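The Crumb Problem

My kitchen table has been wiped by a child, by a houseguest and, once, by a dog. All three beat the going rate for machines, if you count speed, and the dog cost less.

Robots that do chores have been two years away for as long as I've been writing about them. So on a Monday in October I took the train to Istport, where a small outfit called Novenard is trying to teach a two-armed machine to look after a table. It has hands with fingers, cameras to watch the hands, and a list of 14 chores it is supposed to manage by spring. Wiping up is number 8. I asked about laundry and was offered coffee.

The engineers talk about dirt the way sommeliers talk about soil. A cup is easy, they say, because a cup has edges and stays a cup. Crumbs are another matter. They have no handle, they move when you touch them, and a camera that measures distance has little to say about something as flat as a smear.
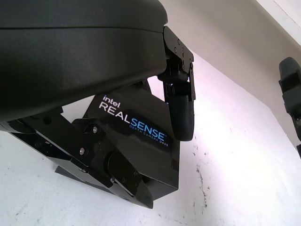
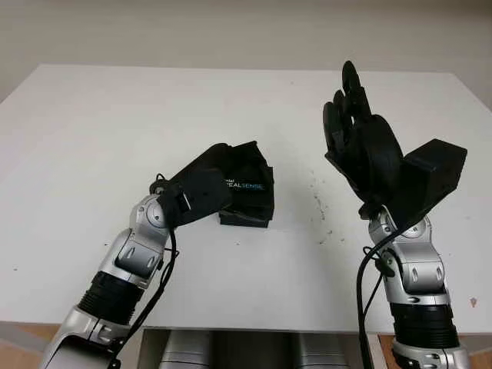
What the crumbs are up against

Specks on a white tabletop, two silver arms, black fingers – it looks like a fair fight until you think about what wiping asks for. You press, but only so much. You overlap your strokes. You check your work from a low angle, squinting, and go back for the bit you missed. I do all of this while thinking about lunch.

Novenard reckons on 3000 practice wipes before the machine gets a table it hasn't met. Okabe, a rival across town, has skipped hands and bolted a sponge to a stick, and I have to say I see the appeal. Granance, which runs cafeterias and would like to buy whichever one works, is still using people.

I got home late and did my own table in the dark, badly. There was jam on it at breakfast.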